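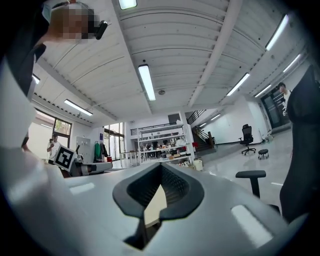 Dark clothes and a small black device worn near the temple.

Okay, so I leave my phone in the kitchen for one evening and come back to 43 messages, all of them about Tainá Godoy and Trilok Shukla. If you follow either of them you already know why. If you don't, let me catch you up, because I have been glued to this since dinner and I need to talk about it!

The two of them played the bickering neighbors on Ravedley, and fans have been rooting for them to get together in real life since the first season. They always laughed it off. Trilok once told a radio host that Tainá was "like a cousin who steals your fries," and a lot of us took that pretty hard (I did, anyway).

Then last night Tainá put up a picture of a restaurant table. There was a bowl of soup, a folded napkin, and a second pair of glasses next to the bread basket. No tag, no location, just the word "finally" in lowercase. I'm not a detective, but I've watched every episode of Ravedley at least twice, and those look an awful lot like the round tortoiseshell ones Trilok has been wearing all spring. He liked the post inside of a minute and then took the like back, which only made everybody more excited.

Her comments filled up so fast I couldn't keep up. One fan wrote, "I have waited through 2 breakups and a spin-off for this." Another one only typed the soup emoji over and over. My favorite was the person who wanted to know if the soup was any good.

Now for the part where I have to be a grown-up about it. Annatjie Radebe, who represents Tainá, wrote back to me this morning and said her client "had a lovely meal with a friend and is looking forward to getting back to work." That's the whole statement. You can read the word friend however you like, and believe me, people are. I asked Trilok's side too and haven't heard a thing.

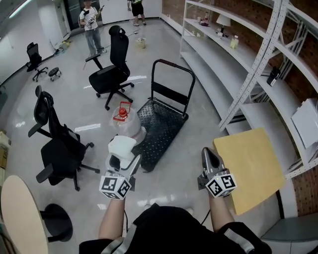

So what about the new movie?

The timing has some fans rolling their eyes, and I get it. Tainá and Trilok are both in Zernden, the romantic comedy from director Madhu Malhotra that opens in July. They play exes who get stuck running the same ferry ticket office for a summer. A mysterious dinner picture a few weeks before opening night is pretty handy, if you want to be cynical.

I don't, really. Malhotra was asked about the two of them at a preview screening last month and said she'd had to cut a couple of takes "because they kept cracking each other up and forgot I was there." She also said she doesn't ask her actors about their evenings and would like the same courtesy. Fair enough!

Kiran Bhatt, who plays Tainá's brother in the movie, stirred the pot a little more by reposting the soup picture with a row of zipped mouths. He deleted it before lunch. By then there were screenshots everywhere, of course, and my sister had sent me three of them.

As for when we might find out more, both stars are booked for the Zernden fan night at the Toivonen Theater. There are 399 seats and the balcony was already gone when I checked. The theater says it will put up a screen outside for up to 2000 people, so bring a folding chair and something warm. Doors open at 6 p.m. and there's a short Q&A before the movie. I'm going, I'll be near the front if my feet hold out, and yes, I plan to check if he's wearing the glasses.

Are they or aren't they? Tell me in the comments. And if anybody recognizes that bread basket, I'd love to know which restaurant it is.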